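Last changed: 25 January 2020

# Skeltside Quilting Room: questions we are often asked

Please read this page before you write to us. The answers are for the patchwork courses in Skeltside and also for the people who order our patterns by post.

## Joining a course

**I have never sewn anything. Can I come?**

Yes. The Wirnus course begins with threading a needle and goes on to a simple cushion cover. You will work only with straight seams. If you can already use a sewing machine, we advise the Mosell course, where you make a full quilt top.

**What does it cost?**

Wirnus is 80 pounds and Mosell is 150 pounds. The price includes tea, the use of machines and irons, and the printed pattern. Fabric is not included.

**When do the new courses start?**

Both start in September. It is possible to join Mosell later, but please ask first, as the cutting is done in the first two lessons and it is hard to catch up alone.

**Must I bring my own tools?**

For Wirnus, no. For Mosell we ask you to bring your own fabric scissors and a box of good pins. Please do not bring scissors which have been used for paper. A small container with divisions is very useful for pins, clips and bobbins, and the clear kind lets you find things quickly. 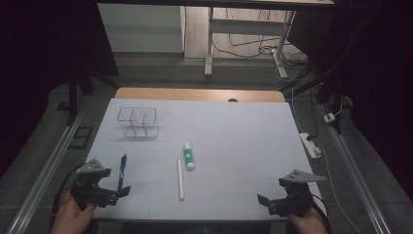 *A clear organiser with several compartments, on a surface marked in large squares.*

## Fabric

**How much fabric do I need?**

The list comes with your confirmation. For the cushion cover, one metre of the main fabric and half a metre of the second is enough, also if you make a mistake once.

**Should I wash it before the lesson?**

We recommend it for cotton, especially for dark red and dark blue. Wash it at the temperature you will use later for the quilt, dry it and iron it. Do not use softener, it makes the fabric slippery to cut.

**May I use old shirts?**

You may, and many nice quilts are made so. Choose the back and the sleeves, where the cloth is less worn. Stretchy material is not suitable.

## Patterns

**What is the difference between a regular and a crazy block?**

A regular block is built from equal squares or triangles. In a crazy block the pieces have different angles and no two need to match. Beginners often think the crazy block is easier. In our experience it needs more planning, so draw it first in its full size with a soft pencil and a long ruler.

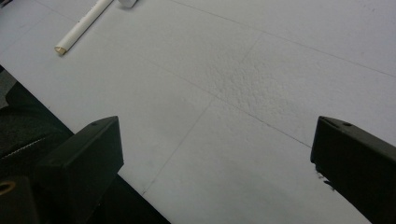 Number each piece on your drawing before you cut the templates, and write the same number on the back of the fabric. Remember to add the seam allowance on all sides. On our printed patterns it is already added, with one exception: the Hadgu pattern, where you must add it yourself. This is also written on the first sheet.

**How large is the Hadgu quilt?**

It is 100 centimetres wide when finished, so it fits a child's bed or a wall. It has 289 small squares, in 17 rows of 17.

**Can I sell a quilt made from your pattern?**

Yes, if you made it yourself. Please do not copy or sell the pattern sheets.

## Cancelling

**What if I become ill?**

Write to us as soon as you can. If you miss one lesson, you can come to the same lesson in the next course without paying again. For a full cancellation we return the money until one week before the start.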